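Home Tidying Trial: Frequently Asked Questions

Starnton Home Robotics
Last updated in March

These are the questions we get most often about renting the Parkness two-arm kit for household pick-up work. If yours isn't covered, write to the support desk. Renata Gaete and Patricio Yáñez read everything that comes in and update this page when the same question keeps turning up.

What do I get when I rent the kit?

A base unit with 2 arms, a two-finger gripper for each arm, the wrist cameras, one fixed camera with a clamp, the power supply, and a control computer with the software already installed. You also get a case of spare finger pads. You need your own monitor, keyboard and network connection.

What does it cost?

The trial rental is $1,298 for 30 days. That covers the hardware, the software and remote setup help. Shipping is charged separately and depends on where you are. There is a refundable deposit, which you will see on the quote before you agree to anything.

Can I extend the trial?

Yes, once, for up to another 30 days at the same rate. Tell us before the last week so we don't book the kit out to the next customer. The longest any trial can run is 61 days, and the one extra day is there for packing.

What is it meant to pick up?

Small, light household items with a part the fingers can close on. Brushes, dustpans, scoops, spray bottles, folded cloths and plastic food boxes are the things most customers start with. It is not meant for knives, glassware, anything hot, or anything with liquid in it.

Can it work inside a basket or bin?

Yes, if the opening is wide enough for the gripper and the sides are low enough for the arm to reach over. Laundry baskets and open crates are fine. Narrow wastebaskets and anything with a lid are not. Set the basket on the floor or on a low, steady surface and keep it inside the reach area marked in the setup software.

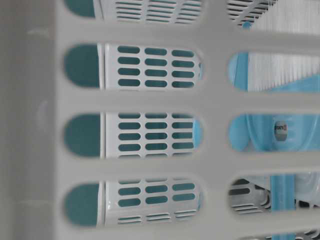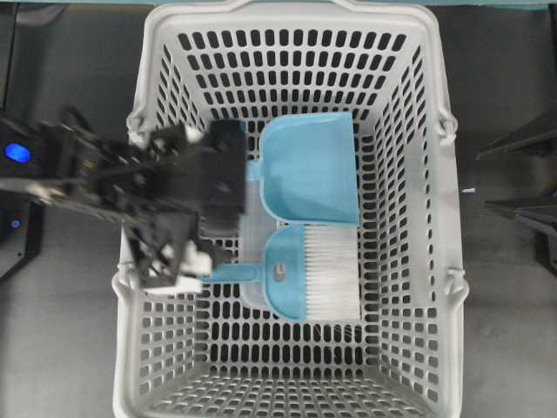
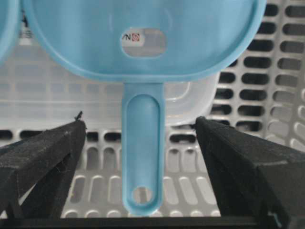 The basket itself does not need to be clamped down for light items. If it slides when the fingers brush the wall, put a rubber mat under it. Baskets with very thin walls can flex enough to confuse the contact check, and in that case you can lower the sensitivity on the Grip page of the settings.

Does it matter what color the items are?

Less than people expect. Two items of the same color lying close together can be read as one object, mostly when they are sold as a set and share a shape along one edge. If that happens, open the item list and mark them as separate. The software keeps that setting for the rest of the trial.

What about clear or cloudy plastic?

This is harder. Frosted boxes usually work in even light. Fully clear ones often don't, and we would sooner say so here than have you find out in the second week. A strip of matte tape on the rim helps.

Where should the handle be?

Anywhere the fingers can get to both sides of it. Flat handles are easiest when they stand a little clear of whatever is behind them. A handle pressed flat against the wall of a basket may take more than one attempt. The software will try again from a different angle before it stops and asks you what to do.

How many cameras does it use?

The default setup uses the wrist camera on the working arm, the head camera, and the fixed one. You can turn the fixed camera off, but we recommend leaving it on for anything inside a container. Clamp it where you like as long as the calibration card is in view during setup. After that, don't move it. If it gets bumped, run the short calibration again.

Do I need to program anything?

No. Tasks are built in the browser from a list of steps. If you do want to write code, there is a Python package and the manual has a chapter on it. We answer questions about the package by email but not by phone.

Can I teach it a new task by hand?

Yes. Switch the arm to guide mode, move it through the task, and save. Repeat with the items in different spots. The more the starting positions vary, the better the result. Recordings stay on the control computer unless you choose to upload them.

Is it safe to be near while it runs?

Keep hands, hair and loose sleeves out of the reach area while the arms are powered. The stop button cuts power to both arms, and an arm that loses power will sink, so don't leave anything fragile under it. Children and pets should be in another room.

How loud is it?

You will hear the motors, but you can talk over them. The fan on the control computer is louder than the arms.

What is the difference between this and the Nkuna kit?

Nkuna is our single-arm kit. It uses the same gripper and the same software, costs less, and fits on a desk. It can't hold a container steady with one arm and reach in with the other. If your work is all on a tabletop, Nkuna is probably enough.

What if something breaks?

Worn finger pads and cables are covered. So is any fault that shows up in normal use. Drops, spills and opened housings are not, and the repair cost comes out of the deposit. Send photos before you take anything apart.

Where do you ship from?

Our warehouse in Bavham. Kits go out in two wheeled cases, and you use the same cases to send it back. Please keep the foam inserts. The return label is in the pocket of the larger case.

Can I buy the kit after the trial?

Yes. Half of the rental fee goes toward the price if you order before the kit is due back. Ask support for a current quote, and include the serial number from the underside of the base.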